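首页 > 开放资料 > Randari > 洗衣房衣物搬运 > README

Randari 洗衣房衣物搬运数据集：说明与采集守则

先说一句欢迎。不管您是来下载数据训练模型的，还是准备照着这份文件在自己那边的洗衣房里也支一套设备，都希望您能从头读一遍。文件写得有点长，中间夹了不少啰嗦话，可这些话大多是我们在现场一边干活一边记下来的，删了又觉得可惜，最后还是都留着了。赶时间的朋友可以直接看“采集守则”和“标注约定”两节，其余的泡杯茶慢慢看就好。

数据集由 Mikatberg 工作组整理，采集流程沿用了 Kaijage 工作组早先在厨房项目里写的一份操作规程，我们把里面跟刀具、灶台有关的条目拿掉，换上了跟烘干机、洗衣篮、织物有关的内容。文件格式和读取脚本叫 Prolier，随数据一起发布，名字没有特别的含义，叫顺口了就没再改。

本版说明定稿于 2021-12-17。

一、数据里有什么

整套数据收录 2,000 段操作记录，内容都围绕同一类家务：把衣物从篮子里取出来，送进烘干机；或者反过来，把烘好的衣物从滚筒里掏出来，放回篮子。听着简单，做起来花样真不少。毛巾会粘着袜子一起走，T 恤的袖口会钩住篮壁上的小孔，塑料袋混在衣服里的时候更热闹，机器人时常把它当成一件很轻的衣服认认真真地抓起来。

每一段记录包含以下几类内容：

手腕视角的画面，从夹爪上方往前看，能看到两根手指和手指之间的东西。
头部视角的画面，看得更宽，篮子、机器、周围地面一般都在里面。
关节角度、夹爪开合量、末端位姿。
操作员在开始之前选定的任务文字，例如“把白色衣物从篮中取出”。
结束之后由操作员填写的结果，以及一栏自由备注。

自由备注这一栏请千万不要在预处理的时候顺手丢掉。我们自己就丢过一回，后来花了很大力气才从备份里找回来。里面有很多数值记录不到的东西，比如“衣服领口朝下，抓第二次才抓住”“滚筒口积了绒，先停下来清了”，对理解失败样本特别有帮助。

另外有 300 段记录单独放在名为 review 的目录里。这些是复核时两位标注者意见不一致、经过讨论仍然没有定论的片段。它们不参与默认的训练划分，您要是对标注分歧本身感兴趣，倒是可以从这里看起，我们觉得这部分挺有意思的。

二、场地与布置

采集在公用洗衣房里进行，周围有别的机器，也会有日常杂物。我们没有为了画面好看而把房间收拾成样板间，盆、桶、架子这类东西如果本来就放在那里，只要不妨碍走动和机器人的活动范围，就让它们留着。模型以后要去的地方大多也是这个样子，早一点见惯了也好。

不过“让它留着”和“随便放”之间还是有差别的。凡是进入机器人活动范围的物品，开始之前都要在布置单上写一笔，写清楚大致位置和是否会被碰到。地面上的线缆尤其要写。线缆是不是属于本次设备，也一并注明，免得收工的时候拔错了插头。

光线以室内顶灯为主。浅色衣物在顶灯底下容易过曝，白毛巾的褶皱有时候会亮成一片，调曝光的时候请以篮子里最亮的那件为准，宁可让地面暗一点。烘干机的门多半是弧面透明材料，反光很强，头部视角里的高光会随着机器人转头而移动，做深度估计的朋友要留心。

三、采集守则

这一节是整份文件里我们最看重的，也是改得最多的。每一次现场出了点小状况，回来就会有人往里加一条，加着加着就成了现在这个样子。读起来可能有点絮叨，还请多包涵。

3.1 开始之前

操作员到场以后，先不要急着给机器人上电。请绕着工位走一圈，用眼睛看，也用手摸一摸：篮子放稳了没有，篮底有没有悬空，架子会不会晃，烘干机的门能不能自己停住。门会自己往回摆的机器，一律不用。

接着检查夹爪。手指上的螺钉逐个看一遍，用手轻轻拧一下，松了就紧上，缺了就停工。金属手指的棱角处如果出现毛刺，请用细砂纸磨平，再拿一块旧布蹭一蹭，布上不起丝才算合格。针织衣物最怕毛刺，一旦勾丝，整件衣服就得从任务里撤下来，后面的记录也接不上了。

烘干机本身必须处于停机状态，滚筒完全静止，里面的热气散尽。刚跑完一轮的机器请等 15 分钟再用，等的时候可以把布置单填完，时间刚刚好。等完之后仍要由人先把手背靠近滚筒口试一下温度，人觉得烫的地方，机器人也不进去。

急停按钮放在操作员不用转身就够得着的位置，并且在每天第一次上电之后实际按一次。请注意是“实际按一次”，看一眼指示灯不能代替。按完以后要确认机械臂确实停住、夹爪没有掉落手里的东西，再按流程复位。

3.2 运行当中

靠近篮子和滚筒口的时候，末端速度上限是每秒 300 毫米。这个数在软件里已经锁住了，操作员界面上没有修改的入口，需要改的话请走变更申请。空走的时候也用同一个上限，我们试过分两档，切换的那一下动作不太柔和，看着心里发慌，就统一成一档了。

手指进篮子时，先在篮口上方停住，确认手指两侧都在篮口以内，再往下走。塑料篮壁上的镂空孔对细手指来说是个陷阱，指尖一旦穿进孔里，再一侧移，整个篮子就会跟着走。遇到这种情况请立即松开夹爪并原路退回，不要试图把篮子甩掉。退回之后，把这一段标成“篮体干涉”，不必重录覆盖，失败的样子也是我们想留下来的。

手指进滚筒时，要避开滚筒内壁凸起的提升筋和门口下缘的滤网。滤网多是薄塑料件，格栅很细，经不起金属手指一压。默认轨迹已经留了余量，但不同机型的滤网位置会有差别，换机器之后第一遍请由人手把手带着走，速度放到最慢。

衣物在夹爪里的时候，人不要伸手去帮。这一条说起来容易，做起来特别难，看见一只袖子拖在篮沿上，谁都想伸手替它提一下。请忍住。真的要帮，就先暂停，等机械臂静止满 3 秒，再伸手，手收回来以后再继续，并且在备注里写“人工介入”。

运行期间，工位旁边始终要有一个人。上厕所、接电话、去楼下取外卖，都请先停机。其他来洗衣服的人走近的时候也先停机，笑着打个招呼，请对方先用。公用洗衣房首先是给大家洗衣服的地方，我们是去借地方干活的，这个次序请时时放在心上。

3.3 衣物与隐私

所有入镜的衣物都应当是事先登记过的道具衣物，洗净、干燥，口袋翻过，纽扣和拉链检查过。旁人落在机器里的衣服，不碰，不拍，不替人拿出来，等主人来取。等不来就换一台机器，或者当天不用那一台。

衣物上如果有姓名、学号、单位标志之类的文字，请不要登记为道具。已经登记了又在复核中发现的，把对应片段整段撤下。不接受只打马赛克的处理办法，我们比较过两种做法，马赛克在布料翻动时会漏帧，复核起来反而更累。

声音不采集。麦克风在硬件上拔掉，软件里关掉的不算。

拍到旁人身体任何部分的片段，由采集人员当天删除，删除记录留档。

3.4 收工

断电，收线，清滤网，擦地。收线的时候从机器人那一头开始收，一路走到插座，这样不容易漏。道具衣物清点入袋，清点单和登记表对上才能离开。烘干机的门按来的时候的样子放好，来的时候开着就开着，关着就关着。

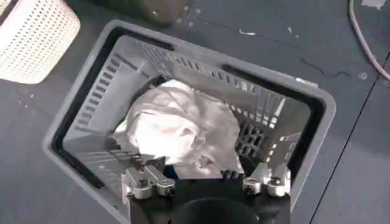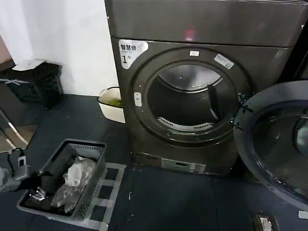 图注：洗衣房工位，两张中都有灰色塑料洗衣篮；前一张为手腕视角，后一张为头部高度的视角，烘干机上贴有“智慧烘 1 号”。

四、标注约定

标注时最容易吵起来的几件事，统一写在下面。约定未必最合理，但请大家先照着做，有意见的话攒着，等到修订的时候一起提。

关于“抓住”。手指闭合之后，衣物至少有一处离开原来的支撑面，才记为抓住。只是夹到了一点褶子、往上一提就滑脱的，记为“夹到未提起”。两者在手腕视角里有时候非常像，白色织物堆在一起的时候更难分，请以头部视角和夹爪开合量为辅助，三样还是看不出来，就送进 review。

关于物体名称。看不出是毛巾还是 T 恤的，请写“织物”，加上颜色即可，不要猜。我们做过一次统计，凡是标注者凭感觉写下的衣物种类，后来改动的次数明显偏多。道具登记表里当然有准确名称，可标注的时候请不要去查登记表，我们希望标注反映的是画面里能看到的东西，登记名称由脚本在后面另起一栏合并进去。

关于遮挡。夹爪挡住的部分不标。深色衣物和篮底阴影分不开时，边界只画到能看清的地方，剩下的部分留空，并勾选“边界不确定”。有朋友问过能不能按经验补全，回答是不能，补全留给做模型的人去做。

关于塑料袋。透明或半透明的塑料袋单列一类，不归入衣物，也不归入背景。塑料袋盖在衣物上的时候，袋子和下面的衣物分别标注，允许重叠。任务文字要求取衣物而机器人抓了袋子的，记为失败，备注里写“误抓袋”。

关于烘干机的门。门的状态分开着、关着、半开三种，半开指人手不能顺利伸进滚筒的情况。画面里只看得到门口而看不到门的，状态写“未见门”，哪怕滚筒内部看得清清楚楚。相邻机器的门如果也在画面里，同样要标，编号按从左到右排，没有编号贴纸的机器写“无号”。机身上贴的编号请照原样抄写，中文、数字和空格都不要自作主张地改。

关于地面杂物。线缆、插座、纸片、绒毛一类，只在它进入机器人活动范围时标注。小得看不出是什么的白点黑点，写“碎屑”就好。

五、质量复核

每段记录由两位标注者分别看，互相看不到对方的结果。意见一致就通过，意见不一致则由第三位看过之后讨论。复核以任务为单位进行，同一个人不复核自己采集的片段，这条没有例外，人手再紧也不行。

画面和关节数据之间的时间对齐单独检查。做法是在每段开头让夹爪空开空合一次，拿画面里手指碰到一起的那一帧去对开合量的最低点。对不上的整段退回，由采集人员重新导出。多数时候重新导出就好了，少数是相机时钟的问题，需要换设备。

我们也得老实交代几处短板。深色衣物的样本比浅色少，掏滚筒的样本比往里放的少，篮子的款式很单一，以灰色带孔的塑料篮为主，换成布篮或者藤篮，模型的表现会怎么样，我们没有把握。夜间只靠走廊灯光的情况一段都没有。还有，所有记录都在同一类地面上完成，地面颜色偏深，浅色地砖上的阴影是什么样子，这里看不到。

六、适用范围

适合用来做的事情：织物抓取、容器内操作、任务结果判断、失败原因分析。

请不要用来做的事情：评估任何一款烘干机的安全性能或者耐用程度；在有人穿着、抱着或拉着衣物的场合直接部署由本数据训练出来的策略；把这里的速度上限当作您那边的安全依据。最后这一项请允许我们多说两句。每秒 300 毫米是就我们这一条机械臂、这一副夹爪、这一种布置定下来的，您的臂更重，手指更尖，或者旁边会有小朋友跑来跑去，都应该重新做一次风险评估，从更慢的速度开始试。抄数字最省事，可抄来的数字出了问题，还是得自己担着。

在公共场所使用之前，请先取得场地管理方的书面同意，并在入口处贴一张看得懂的告示，写明在做什么、什么时候结束、有事找谁。告示用大字，留一个打得通的电话。我们最初那一版写得太像论文摘要，来洗衣服的阿姨站着看了半天，回头问我们是不是洗衣机坏了，之后就改成了大白话。

七、目录与读取

解压之后会看到下面这些目录：

episodes 存放每段记录的画面和数值。
labels 存放标注结果，与 episodes 一一对应。
review 存放有分歧的片段。
sheets 存放布置单、登记表和删除记录的脱敏副本。
tools 存放 Prolier 读取脚本。

读取脚本会在第一次运行时检查文件完整性，时间稍长，请耐心等它跑完，中途关掉的话下次会从头再来。脚本默认跳过标有“人工介入”的片段，想保留的话在配置里把 keep_assist 改成 true。路径里请不要带空格，这是个老毛病了，我们知道，还没来得及修。

八、修订与联系

守则计划在四月修订一次，届时会把大家攒下来的意见集中过一遍。目前已经收到的建议里，讨论最多的有两项：一是篮子要不要用夹具固定在架子上，赞成的觉得省心，反对的觉得固定以后就不像真实的洗衣房了；二是滚筒里残留衣物的检查应不应该交给机器人自己做。两项都还没有定，现行做法是篮子不固定，残留检查由人来做。

提意见请写明片段编号、您觉得不妥的地方，以及您希望改成什么样。附上一小段您那边的记录就更好了，长短不限，画质差一点也没有关系。涉及安全的问题请在标题里注明“安全”二字，我们会先看这一类，看完给您回信，需要暂停下载的话也会在本页顶部贴出通知。

引用时请写明数据集名称 Randari 和整理方 Mikatberg，采集规程部分请一并提到 Kaijage。转载守则不需要另外申请，改动过的地方标出来就行。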